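装订间工作本
三月,上午九点过后开始记

这一篇可能要写得长一点,因为 Trirnlow 那本账簿拖了这么久,中间好几次都是口头说说就过去了,等到真要翻回来查的时候,本子上只有"书脊已揭"四个字,谁看了也不知道是怎么揭的,用了多久,揭下来的东西放在哪儿。所以今天趁着糨糊在锅里凉着,窗边光线也好,慢慢把前前后后都补上,想到哪儿写到哪儿,顺序乱了请大家包涵。

先说书。Trirnlow 的账簿是一本横开的大厚本子,半皮面,书脊和四个角是棕色小牛皮,其余是糊上去的大理石纹纸,花纹是那种很细的梳子纹,蓝灰底子带一点锈红,磨得最厉害的地方已经露出纸板了。内文252页,手写,铁胆墨水,前半本的字迹偏棕,后半本偏黑,中间大概换过墨水也换过人,笔锋完全两样。前面那位写字的人很爱惜纸,数字排得密密的,后面这位潇洒得多,一个合计能占三行,看久了居然有点亲切。我们修书的人不该评论内容,不过整天对着同一本东西,难免会对写字的人生出一点交情来,这一点大家应该都懂。

送来的时候,前封面已经完全掉下来了,后封面靠一条衬纸勉强挂着。书脊皮上半截还在,下半截成了粉,一碰一手红棕色的末子。这就是常说的红腐,皮子里的鞣料加上多年的空气,慢慢就酥了。缝线在中段断了,有19张散页,其中大部分只是从线上脱开,纸本身没有什么伤,少数几张折口裂了,要先补折口才能重新上线。另外书里夹着一些收据、吸墨纸和一片压得很平的叶子,都已经按原来的页位记下来,放进纸封套里了,封套放在灰盒的最上层。叶子我拿不准要不要放回书里,委托方说随我们,我倾向于不放回去,单独留在盒子里,标好页码就行。

关于拆不拆,当时是有过争论的,这里也记一笔。最省事的办法是不动缝线,只把散页用薄纸条贴回去,书脊外面重新包一层就算完。优点是干预少,原来的线大半还在原来的孔里。缺点是这本书太重,又是横开的,翻开的时候所有力气都压在中间那一段,而断的恰好是那一段。贴回去的页子迟早要再掉,掉的时候还会把旁边的纸带坏。我自己一开始是站在不拆那边的,因为我懒,也因为拆过的书总觉得少了一口气似的。后来把书架在泡沫垫上,从中间轻轻打开,看见那几帖纸像抽屉一样往外滑,就服气了。最后定下来的是折中:前后两头缝线完好的部分留着不动,中间断了的那一段重新缝,新线和旧线在交接处打结接上,缝支撑用原来的麻绳,麻绳不够长的地方并一根新的上去。

揭书脊。旧胶是动物胶,又厚又黄,脆得像糖壳。先用骨刀的尖试了几处,能干挑下来的就干挑,挑的时候书夹在 Stekby 的立式压书夹里,两边垫了毛毡。这个夹子我要夸一夸,刚买来的时候大家都嫌它笨,木头手轮转起来吱吱叫,后来有人给螺杆上了一点蜡,从那以后顺滑得不得了,松紧可以控制得很细,夹着这么厚的一本书,一整个上午都没有走位。唯一的毛病是底座偏高,个子矮的同事要站在脚踏板上干活,脚踏板请用完推回桌子下面,我已经绊过了。

干挑不动的部分用甲基纤维素的糊敷上去,盖一层薄膜,等它软。这一步最急不得。我第一次敷的时候太贪心,整条书脊从头敷到尾,等揭到下半截的时候,下半截已经又干回去了,白忙一场。后来改成一段一段来,敷一段、揭一段、用棉布擦干净,再敷下一段,反而快。糊的稠度也调过,太稀了会顺着帖缝往里渗,纸就容易起水渍,太稠了胶又吃不到水。最后觉得合适的稠度是用刮刀挑起来能挂住,慢慢往下坠,坠到一半断掉的那种。写成百分比当然更科学,可是我们这里的粉每一批吸水都不大一样,我还是相信刮刀。愿意称量的同事请把数字写在旁边,空白我留好了。

揭下来的旧衬布和旧纸都没有扔。书脊里面衬的是一张印过字的废纸,翻过来看是某种价目单的一角,有几行能认出来,卖的是绳索和桶。从前装订匠手边有什么就用什么,这种东西往往比书本身还有意思。已经漂洗过,压平,夹在吸水纸中间晾着,等干透了一起放进灰盒里。洗的时候用的是聚酯网托着,在浅盘里只走了一遍清水,颜色出来一点点黄,没有再洗第二遍。

再说纸。内文纸是手工布浆纸,质量好得叫人羡慕,摸上去还有骨气,边缘虽然脏,里面一点不脆。只有墨水重的几个地方,尤其是后面那位先生(或者太太,谁知道呢)画双横线结账的地方,线把纸吃穿了,成了细长的小窗。铁胆墨水的地方怕水,所以这里没有用糨糊,改用预先涂好胶的薄纸,就是把明胶涂在很薄的楮皮纸上晾干,用的时候在微潮的海绵布上让它吃一点点潮,再放到裂口上,拿吸水纸和小铅块压住。关键在那一点点潮到底是多少。我的办法是在一张试纸上先按一下,印子看得见、但手指抹上去不觉得湿,就是刚好。为了放心,还用试纸条检查过游离的亚铁离子,旁边有一点变色的都按敏感处理,不变色的也没敢放开手脚。

预涂纸涂多了可以存着,放在干燥的信封里,写上胶的种类。请务必写胶的种类!上次抽屉里翻出一叠没有字的,颜色摸着都一样,没办法只好全部当练习纸用掉了,心疼得很。

折口裂了的那几张散页,用的是中等厚度的楮皮纸,撕成带毛边的长条,用麦淀粉糨糊。长条的撕法,大家各有各的手法,我是用水笔画一条湿线再撕,有的同事喜欢用针划,毛边更长一些。两种我都试了,对这种厚纸来说差别不大,对薄纸还是针划的好看。贴的时候要想好条子贴在折口的里面还是外面,帖子里面的页和外面的页不一样,贴错了厚度全堆在一处,书脊就会鼓起来。我画了一张小图夹在本子后面,哪张在里、哪张在外都标了,接手的人请照着图来,不要凭感觉。我凭过感觉,拆了重贴,半个下午就这么没了。

说到糨糊,这回要好好写一段,因为今天早上煮的这一锅是最近最满意的一锅。

淀粉前一晚就泡上了,清水没过,放在冷的地方。早上把上面那层水倒掉,换新水,搅开,小火,木勺一直搅。开始的时候像牛奶,什么动静也没有,让人怀疑火是不是没开,千万不要在这个时候去接电话。然后一下子就稠起来了,勺子走过的地方留下沟,颜色从不透明的白变成有点半透的样子。这时候很多人就关火了,我以前也是,做出来的糨糊粘力总是差一口气,放两天就出水。这回耐着性子又继续煮,火再小一点,一直煮到勺子提起来拉出的带子是连着的,发亮的,搅起来手腕发酸,再关火。倒进瓷碗里,面上覆一层湿布,让它自己凉,不要放冰箱里催。凉了以后过筛,细筛过了再过一遍,过完之后加水调到要用的稠度。过筛这件事我从前很敷衍,觉得看着没有疙瘩就行,后来贴薄纸的时候在灯下斜着看,每一粒小疙瘩都是一个小山包,从那以后就老老实实地过了。

今天这一锅过完筛,用宽的马蹄刷在石板上打开,刷子拉起来的丝很短,不粘手,推在纸上几乎没有声音。糨糊稠的时候刷子会沙沙响,太稀了会有水声,没有声音就是刚好,这是我自己的土办法,写在这里供参考。剩下的装在玻璃罐里,标了"三月,早",放在冷柜的中层,用的时候取一小块出来重新磨开。有一点点酸味就不要再用了,别舍不得。锅请马上泡水,干在锅底的糨糊比动物胶还难伺候。

Restora 的那个现成糨糊粉也试了,就是冷水一冲就能用的那一种,样品是跟着上一批吸水纸一起寄来的。凭良心讲,方便是真方便,急用的时候补个标签、糊个封套完全够了,但我贴在试条上晾干以后,掰起来觉得脆,弯折的时候有细小的响声,用在书脊上我不放心。也许是我冲得太浓。试条还留着,钉在软木板的左边,和自己煮的那一条并排,路过的同事都可以去掰一掰,把感觉写在纸条上。目前纸条上只有我自己的字,有点寂寞。

缝线。线用的是没有漂白过的亚麻线,粗细挑了好一会儿。原来的线比较粗,帖子又厚,我先用了细一号的,缝了几帖一看,书脊这边薄,口子那边厚,整本书像个楔子,就又拆了。换成和原来差不多的粗细,膨起来正好,敲一敲书脊圆得很自然,旧的部分和新的部分用手摸过去感觉不到台阶。线过了一遍蜂蜡,只过一遍,过多了会沾灰,而且打结容易滑。原来的孔能用的全都用了,扯大了的孔在里面贴了一小块楮皮纸再穿,没有打新孔。

接线的结打在帖子里面,用的是织布结,剪线头的时候留了一点长度,梳散了贴平。缝中段那一部分的时候,书要半开半合地架着,前后两头又不能动,我用了两块包了绒布的木板和几根宽布带,把不动的部分捆成两个小包袱,中间露出要缝的,样子滑稽,可是很稳。布带请不要用窄的,窄的会在书口留下勒痕。这个办法不知道是不是哪本老手册里有,我是被逼急了想出来的,如果有人在别处见过更好的,很想学一学。

缝完以后在夹子里面理齐。理齐的时候才发现有一帖高出来一点,往下拉了一下午也不肯下去,最后查出来是补折口的条子在底边多出一丝,把它顶住了。修掉以后一推就到位,那个痛快!所以补完以后一定要把条子的两头修干净,压完再修一次,这句话请当作我站在你身后说的。

书脊衬里。第一层是楮皮纸,竖纹,用糨糊,作为可逆的一层,将来谁要再拆,从这一层开始就能干干净净地下来。刷好以后用硬毛的短刷子拍进帖缝里去,要拍得耐心,拍到能看出每一帖的弧度。晾到第二天,上第二层,是 Thibodeaux 的细棉布,两边各留出一段,以后和纸板连接用。这布我一直很喜欢,经纬均匀,浆头不重,裁下来的边不怎么散。这次到的一卷颜色比从前偏黄一些,问过他们,回信很客气,说是换了织厂,让我们放心用。我还是剪了一小块泡在水里过夜,又夹在白吸水纸里压着,没有掉色,这才用上去。小块留着,贴在这一页的背面。布贵,边角料请收进浅抽屉,包小册子的书角正合适。

第三层本来想用纸衬满再磨平,后来没有这么做,改成做一个空心的纸筒,一面贴在书脊上,一面贴在新皮的里面,书翻开的时候纸筒撑开,皮不用跟着弯。这本书原来是紧背的,就是皮直接贴在书脊上,按原样恢复也说得过去,但考虑到它以后是真要给人翻的,档案室那边说一年里总有人来查,我觉得让它好翻一些比较厚道。委托方同意了,他们的回信我打印出来夹在卷宗里,免得过几年有人问为什么改了结构。纸筒的纹理顺着书的高度走,折的时候用骨刀一次压死,不要来回压。贴完以后一个人的时候最好不要急着试开,我忍住了,虽然手很痒。

旧皮怎么办,也是反复想了很久的。酥成粉的下半截救不回来了,用羟丙基纤维素溶在酒精里轻轻刷过,粉是不掉了,颜色深了一点点,干了以后又浅回来大半。上半截比较结实,带着一块题签,字是烫金的,只剩下一些笔画。打算连题签带旧皮整片取下来,最后贴回到新书脊上。取的时候用薄的弯刀从里面走,走得很慢,刀每走几下就要在皮带上荡一荡。取下来的旧皮现在夹在硅油纸中间,上面只放了一块轻的板,不要加重量,颗粒压平了就回不来了。

新材料到底用皮还是用纸,这里分成了两派,早上喝茶的时候又讨论了一轮。主张用皮的说,账簿嘛,半皮面是它的脸,手一摸就知道对不对,而且皮经得起拉扯。主张用纸的说,厚楮皮纸染好颜色,叠上两层,韧得很,又没有鞣料的问题,远看几乎分不出来。我两边都做了样板。皮的那块用的是植鞣的小牛皮,铲薄的时候出了一点小岔子,铲到边上突然快了一下,穿了一个小洞,好在是样板。纸的那块染了三遍,先黄后棕再压一层薄薄的黑,干了以后上了一点纤维素和蜡的混合,光泽意外地像。我把两块样板都包在一截旧纸板上,放在窗台边,让大家每天走过的时候看一眼。现在还没有定,我个人慢慢偏到纸这一边去了,倒不是因为铲穿了皮闹情绪(也许有一点),主要是贴旧皮回去的时候,纸底子吸糨糊比较平均,旧皮的边容易服帖。

铲皮的事顺便说两句。刀要磨,这话说了一百遍也要再说。早上那块皮铲穿,一半怪手,一半怪刀,磨的时候刀背没有修平,走起来有一点跳。后来在细石上重新推过,又在粘了抛光膏的皮板上荡了很久,再铲同一块皮的另一边,下来的屑是长长的一卷,薄得能透光,那个手感真是说不出来的好。铲皮用的石板请不要拿来当切割垫,上面又多了一道划痕,刀走到那里会磕一下,不知道是哪位,我不追究,只求以后高抬贵手。

纸板。原来的纸板是好纸板,只有四角散开了,像千层酥一样翻起来。用稀一点的糨糊一层一层地送进去,用注射器也行,用细毛笔也行,我用的是毛笔,每层送完以后夹在两片硅油纸和小木板中间,用夹子夹住。夹子不要夹得太狠,第一个角我夹狠了,压得比纸板别处还薄,后来垫着薄纸补了厚度。现在四个角都硬了,敲在桌上是清脆的一声。大理石纹纸翘起来的边也顺手贴了回去,缺的地方用染过的纸填,没有画花纹,只把底色调到接近,站在一步之外眼睛就不去找它了。有同事问为什么不把梳子纹接着画上去,我是觉得填进去的东西应该老实一点,近看让人能认出来是后补的,这样后面的人也不会误会。

颜色调得不太顺利。蓝灰里面有一种很暗的绿,管装颜料怎么调都太干净,最后是往里面加了一点点生褐,又加了一点点刷笔水(别学我),才把那股干净劲压下去。调好的颜色干了以后会浅,一定要在同样的纸上试了等干再看。我试了一长条,旁边写了配的顺序,钉在样板的下面。日光灯下和窗边看起来也不一样,我以窗边为准,毕竟阅览室的桌子也是靠窗的。

连接纸板和书芯的办法,是把棉布的两翼夹进纸板的里层去。纸板靠书脊的那一边要先劈开一道口子,用薄刀慢慢走,走到够深,把布翼送进去,再上糨糊压住。前板已经劈好,后板劈了一半,因为里面有一层特别硬,刀走偏了一次,差点从正面出来,吓得我立刻放下刀去洗杯子了。人累的时候不要劈纸板,这个可以写成大字贴在墙上。后板打算明天早上手稳的时候再继续。

温湿度。这几天暖气时开时停,屋里忽干忽潮,早上进来的时候纸板明显有一点翘,朝窗的那一面翘得多。压在大压书机里过一夜就平了,但拿出来半天又回去一些。所以接下来凡是上过糨糊的东西,换吸水纸要勤一点,开头一个钟头换一次,之后可以放长,最后一次换完要压着过夜。吸水纸用过的搭在铁丝架上晾,不要叠在一起,上次有几张中间的霉了,味道到现在架子上还有。加湿器的水我早上换过了。

镜面纸和衬页也说一下。原来的衬页是一张单独的白纸,边上有人用铅笔做了一串加法,最后结果还算错了,旁边又有另一种笔迹把它改过来。这张纸当然要留,我看大家看了都笑。折口用楮皮纸加固,重新缝进第一帖的外面。前封面里侧的那一半,揭起来的时候带起一点板纸的纤维,背面暂时没有清理干净,要等板子那边弄完再说。清理的时候只用微潮的棉签,不要泡,铅笔倒是不怕,旁边有一小块紫色的印戳,试过了,一沾水就跑。这个印戳请务必当心,我在封套外面贴了红色的条子。

除尘其实是最先做的,写到这里才想起来还没写,补在这里。每一页都用软毛刷从书缝往外扫,脏得厉害的边用乳胶海绵擦过,有字的地方不擦。书缝里扫出来的东西很有趣,有沙粒、面包渣一样的碎屑、断的鹅毛管尖,还有很细很亮的粉末,猜想是从前撒在墨水上吸干用的。取了一点装在小瓶里,标签写"书缝,扫出",要是以后哪位有显微镜的朋友愿意看看就好了。刷子用完请在窗外抖干净,海绵黑了的那一面切掉再用,不要翻个面又塞回盒子里。

做盒子的事还没有开始,只量了尺寸。等书脊包好以后厚度会再变,所以现在量的只能当参考,请不要拿着我写的这个尺寸就去裁板。盒子想做成翻盖的布面盒,里面分两层,上层浅,放封套、旧衬纸和那片叶子,下层放书。上层做成可以提起来的托盘,两边各留一个手指的缺口。盒布用深灰的还是用本色的,还没想好,Thibodeaux 那边有一种带点绿的灰,样本册里看着很配大理石纹纸,就是交货慢。

时间上,委托方原来希望这个月就能拿回去。我早上给他们回了信,老老实实地说还需要近5个星期,书脊的材料定下来以后才能排后面的事。他们回得很快,说慢慢来,那本账等了这么多年也不急在这一时。碰到这样的委托方,心里真是暖。

下面是接着要做的,写给明天的自己,也写给可能会接手的同事:

后板劈完,布翼送进去,压一夜,两块板一起压,高低先对好再上糨糊。
皮还是纸,请在茶歇的时候给个痛快话,样板在窗台边,摸的时候手要干净。
预涂纸不够了,要再涂一批,明胶和没写字的那个罐子不要混。
吸水纸要订,大张的那种,Restora 的目录压在电话下面。
石板上的划痕,看看能不能磨掉。
Stekby 夹子的手轮补一点蜡,少一点,上次滴到毛毡上了。

下午三点半,再添几句。趁糨糊还新鲜,把剩下的折口条子都贴完了,现在全部压在小压书机里,换过一次吸水纸。散页里面最难看的那一张,就是边上被老鼠啃过一圈的,填了纸以后意外地平整,我拿着对光看了好一会儿,舍不得放下。填的时候用的是和原纸厚度接近的纸,先在灯箱上描了缺口的轮廓,描的时候隔着薄膜,轮廓外面多留一圈毛边,削薄,贴好以后正反都看不出台阶。啃的那一圈边,牙印一个一个的,我没有修齐,就让它留着,填纸沿着牙印走。花的时间多得不成比例,大概除了我没有人在意,可是做完以后整个人心情都好了。

还有一件没有想明白的事,也写下来请大家帮着想。新缝的中段和没动过的前后两头,现在摸起来是一样的,可是旧线毕竟老了,以后受力的时候会不会轮到它们先断?我想过在书脊衬里上再加一道,让布去承担一部分,也想过干脆在两头各补缝几针,沿着旧线走,算是陪着它。补针的话孔里会有两根线,厚度又要变。加布的话背会硬。我在两个主意之间走来走去,还没有落脚的地方。现在纸筒已经贴上去了,要加布就得先把纸筒揭下来,好在都是糨糊,揭下来也不难,只是要趁早。

五点多一点收工。桌面擦过了,刀都回了刀架,压书机的手柄转到里侧,免得走过的人撞着腰。糨糊罐在冷柜里,泡着的锅还没刷,我喝口水就去刷。

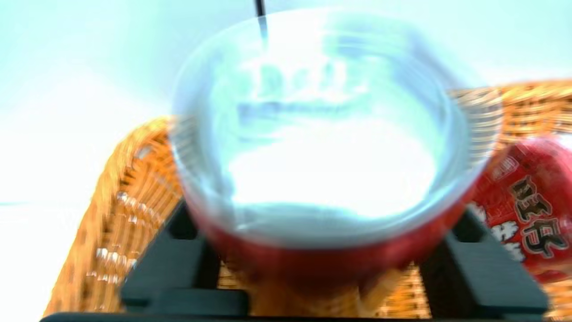 旧线那一段我不赞成补缝,孔里再走一根线,将来磨断的恐怕就是纸了。趁纸筒还没有吃过力,揭下来加一层薄一点的布,布纹斜着裁,背不会硬太多,我在一本差不多大的登记簿上这么做过,翻了好几年,两头的线都还好好的。揭的时候叫我一声,我来扶着书芯。另外皮和纸我投纸一票,样板摸过了,手是洗干净的。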